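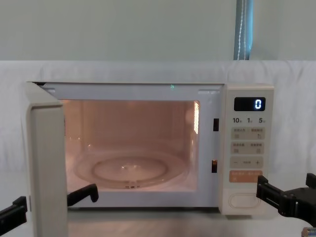
Sharing a workplace kitchen with the robot arms
Mulosden site, updated 2022-03-19

1. Book your slot. The arms have the microwave for 30 minutes at a time, and they are punctual, unlike Accounts.

2. Take your lunch out before they start. Borkowska lost a lasagne in July and the incident form ran to 2 pages.

3. Wait for the arms to stop before reaching in. Leaning over them with a fork counts as an obstruction.

4. Leave the door as you find it. Shutting it helpfully means someone has to restart the whole run.

5. Log spills under code 449. Wiping up used to be everyone's job and was done by no one. Now it has a rota.

Kitchen duty has gone from the job sheet. Watching the arms do kitchen duty has been added.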